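Awards Night At Home: Tips For Getting The Living Room (And The Kitchen) Ready

Posted 2020-07-05

Quick ones. Typed between loads of dishes, so forgive me. We do the big TV awards at our place every year, plus the finale of whatever everyone's hooked on, and I keep getting asked for the list. OK, so, the list.

Light first

Glare kills a red carpet. All those sequins and all you see is your own lamp. Turn the TV on to something dark a few nights before, sit in every seat, check what bounces back at you. Every seat, including the bad one by the door.

Overhead lights off, one lamp behind the TV or off to the side. Not behind the couch. If you can't turn the overheads off (open kitchen, somebody always needs the kitchen) then tilt the TV down a hair. Most wall mounts will do it with a firm push. Mine needed a screwdriver.

Bright white bulbs make everyone's skin look gray, on screen and off. Warm bulbs. Keep one spare in the drawer with the batteries. 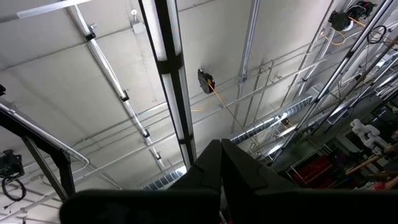 Long black-framed light fixture overhead.

Dusty fixtures: do them the week before and not the day of. Dry cloth first, then damp. If you go straight to damp you get mud. Power off, bulbs cool. Lay an old sheet down because it ALL comes down on the rug.

Screen wipe

Dry microfiber. That's it for most smudges. Fingerprints from the kids, breathe on it or use a barely damp corner, then dry again. No window spray, no paper towels. Do it with the set off so you can see what you're doing. Go easy around the edges.

Remotes get a once over too. Batteries out, cotton swab, tiny bit of rubbing alcohol. The red carpet preshow is a good time for this if you're not into the dresses.

Test the stream

The night before. Log in, find the channel, let it play for ten minutes. We use Cernevent for the live stuff and it logs me out about every time there's something worth watching. Password on an index card inside the cabinet door. Low tech, works.

Our Zoltis box wants an update at the worst moment. Go into settings and run it that afternoon. Then unplug it, count to thirty, plug back in. Fixes most of the stutter.

Captions on. Turn them on before people come and find the size you like. Between the popcorn and the talking you miss half the speeches otherwise. Captions on live shows lag a bit, so the jokes land twice. You get used to it.

Cords

Bread clips around each cord, write on them with a marker: TV, box, lamp, speaker. Been doing this for years. Tape any cord that crosses a walkway, painter's tape so it dosen't take the floor finish with it. Extension cord goes along the wall, never under the rug, they get hot.

Seats

Measure once and write it down. Our couch plus chairs seats nine if two of them like each other. Floor cushions in front, dining chairs at the back, tall people on the dining chairs or you'll hear about it.

Shoes off at the door if you have light carpet. Put a boot tray or an old towel out so they don't end up in a heap. A basket of clean socks is nice for anyone who shows up barefoot in sandals in the summer.

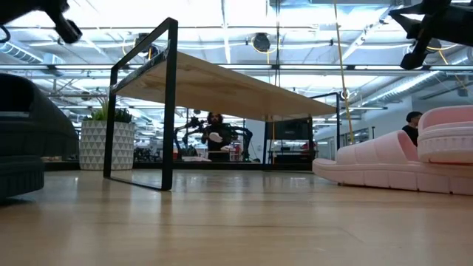 Snacks that don't make noise

Learned this during a very quiet In Memoriam segment. Chips in crinkly bags, no. Pour them in bowls in the kitchen. Same for candy wrappers, unwrap ahead.

Good quiet food:
Soft pretzel bites, cut small
Cheese cubes
Grapes, frozen if it's hot out
Little ham rolls
Brownies cut in one-inch squares

Popcorn: big pot on the stove, three tablespoons oil, half cup of kernels, lid cracked a bit to let the steam out. Steam is why homemade goes chewy. Salt right away while it's hot. Fine salt sticks, coarse salt just sits on the bottom of the bowl waiting for you. Makes plenty for four people, so do it twice and don't try doubling the pot. I tried doubling the pot.

Butter. Melt it slow, spoon off the foam, drizzle the clear part. Keeps it from going soggy. In October we did a finale party for Ridcombe Hall and I used cinnamon and sugar instead and the bowl was gone before the opening credits.

If you're buying dessert, order it. The bakery we like, Cárdenas, sells out of the small cakes by noon on any big TV day.

Ballots

Print them. One page, one column, big type. Pencils not pens, people change their minds in the commercials. Golf pencils are cheap, I bought a box of 500 and I'll be leaving them to my grandchildren.

Clipboards if you've got them. If not, cut up a cardboard box and use binder clips. Stiff enough.

Score on a whiteboard where everyone can see. One point each, two for the big category at the end so nobody gives up early. We've kept every ballot, 726 of them in a shoebox, and the best anyone has ever done is still not great.

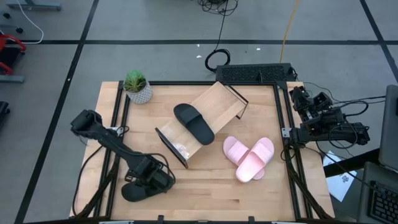

Tie breaker: guess the length of the longest speech in seconds. Closest without going over. Write it at the top of the ballot or someone will say they never saw it. Phone timer is fine.

Prize should be dumb. Thrift store trophy with masking tape over the name plate. Winner takes it home and has to bring it back.

Spills

Red wine on the rug: blot, don't rub. Cold water, blot again, then a little dish soap in water, blot. Club soda is OK but plain water did the same for me. Keep a stack of white rags in reach of the couch, colored ones can bleed into the carpet.

Chocolate, let it harden, scrape with a spoon. Butter on the couch arm, cornstarch on it, leave it till after Best Drama, vacumm it off.

After

Bowls in to soak during the last commercial break. Unpopped kernels go in the trash and never the disposal. Turn the TV tilt back. Log out of whatever your guests logged in to. Check under the cushions for pencils before you sit down hard.

Will add the dip recipes when I find the card.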